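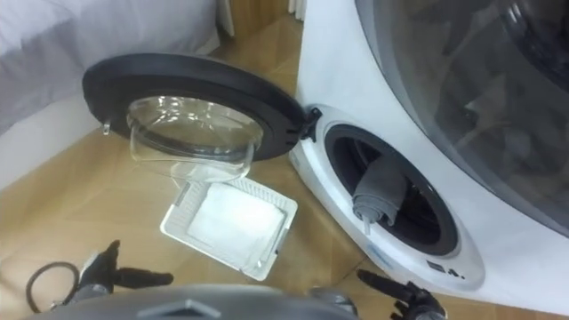

Efthymia Katsaros wished it recorded that the Kikis weir had never been a gift to the town of Brivley, and that her grandfather had been paid 600 dollars for the stone.

The hearing officer, Thomas De Luca, recorded it. The hearing concerned the removal of the weir and the return of the creek to its former bed, as set out in the notice of Tue 27 October. He had read the notice aloud, including page 7, on which there was only a map.

Mrs. Katsaros remained standing. The old bed, she stated, now ran beneath her orchard. She did not oppose the creek. She requested that it be told where the trees were.
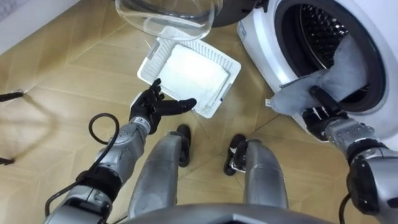
Would the District move the trees?

The District would move those under three years old and pay for the remainder.

Mr. De Luca gave this reply from the prepared text. Mrs. Katsaros asked that it be read again, more slowly, and it was. She then placed on the table a survey by the firm of Zacharopoulos, folded small, in which the creek was drawn in pencil with a second name beside it, the name used upstream at Rerkstead.

The survey was entered as Exhibit 963. Mr. De Luca inquired whether the witness had anything further.

She had not. She sat down, and the window behind the officer was opened at her request, so that those present could hear the water going over.
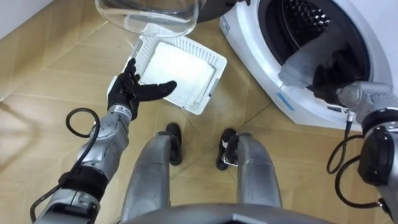 *White basket, on the floor.*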